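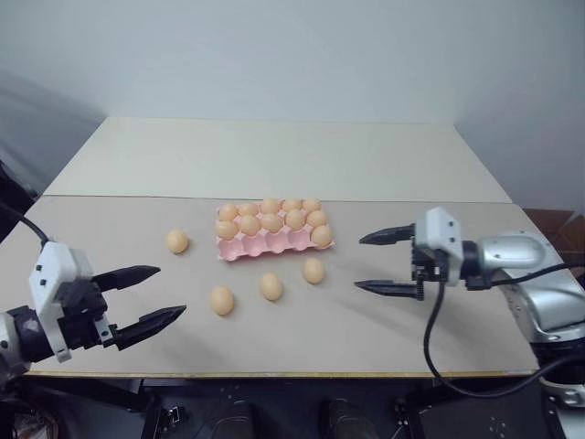 Figura 4. Cartón rosa a medio llenar, con cuatro huevos todavía sobre la mesa.

4. Pasar los huevos al cartón

Vale, ya tienes la despensa vacía y las baldas limpias (si te has saltado el apartado 3, vuelve, que luego te toca hacerlo con los huevos por medio y es un rollo). Ahora vamos con mi parte favorita, que es la más tonta y también la que más veces me han pedido que explique. Seraina Reisinger, que fue la primera en usar esta guía cuando todavía era una hoja suelta pegada en la nevera, me dijo que aquí le faltaban pasos, así que los he puesto todos, incluso los que a mí me salen solos.

Qué necesitas

Un cartón de pulpa de quince huecos, de los de tres filas de cinco. Yo uso los rosas porque en mi casa los grises son los que van al reciclaje y así no me lío.
Una mesa despejada y que no cojee.
Un paño de algodón seco.
Un lápiz blando para la fecha.

Antes de empezar

Mira el cartón por debajo. Si algún hueco está blando o tiene una mancha oscura, ese cartón ya no sirve para huevos (para semilleros va de maravilla, lo cuento en el apartado 8). Yo los reutilizo bastante, pero en cuanto la pulpa se deshace al frotarla con el dedo, fuera.

Pasos

1. Pon el cartón en la mesa con un lado largo hacia ti. Da igual que quede un poco torcido, el mío siempre lo está. Lo que sí te pido es que apoye entero, sin que una esquina se quede volando sobre el canto.

2. Saca los huevos de la cesta de dos en dos, uno en cada mano, y déjalos tumbados en la mesa. No los sueltes: acompáñalos hasta que se queden quietos.

3. Coge el primero y dale la vuelta entera con los dedos, buscando grietas. Las finas se ven mejor de lado, con la luz de la ventana rasante. Si dudas, pasa la yema del dedo, que nota más que el ojo.

4. Colócalo en la fila del fondo con la punta hacia abajo. Ve llenando esa fila de izquierda a derecha y después sigue con la de en medio. Así no tienes que pasar la mano por encima de los que ya están puestos, que es como yo rompí los míos el primer año. ¡Y más de una vez!

5. Deja la fila de delante para el final. Yo empiezo por el hueco de la esquina derecha, manía mía, pero puedes hacerlo por donde quieras.

6. Cuando el cartón esté lleno, escribe la fecha en el borde con el lápiz. Nada de rotulador, que la pulpa se lo bebe y acaba siendo un borrón.

7. Levanta el cartón con las dos manos, una por cada lado corto, con los dedos bien metidos por debajo. Por el centro se dobla.

PRECAUCIÓN: no apiles más de dos cartones llenos. Chunhua Han, mi vecina, llegó a poner cinco en la balda de arriba y el de abajo acabó como te imaginas.

PRECAUCIÓN: lávate las manos al terminar, y también si paras a medias para coger el teléfono (yo paro siempre). Un huevo agrietado no vuelve al cartón.

Nota sobre el lavado. Me lo preguntan mucho: no, no los lavo antes de guardarlos. Si alguno trae una brizna de paja o algo pegado, la quito en seco con el paño y ya está. Si está muy sucio, lo aparto.

Nota sobre los tamaños. Los huecos del cartón son todos iguales y los huevos, pues no. Si uno muy grande se queda alto, mételo en una huevera aparte y gástalo primero. Forzarlo no sirve de nada, se raja justo cuando ya creías que había entrado.

Nota sobre la balda. La mía tiene 40 centímetros de fondo y el cartón entra de sobra, con sitio por detrás para el tarro de la harina. Si la tuya es más estrecha, mide antes de cargarla, que sacar un cartón lleno encajado a medias da bastante miedo.

Si algo va mal

El cartón se comba al levantarlo. Devuélvelo a la mesa y mete debajo una bandeja rígida o una tabla de cortar fina.

Un huevo se rompe dentro. Saca primero los de alrededor, sécalos con papel y cambia de cartón. No intentes salvar el viejo, huele a los pocos días.

Los huevos ruedan por la mesa. La tienes desnivelada. Pon el paño extendido debajo mientras trabajas y calza la pata cuando acabes.

Con el cartón ya en su balda, pasa al apartado 5, donde vaciamos el cajón de las legumbres.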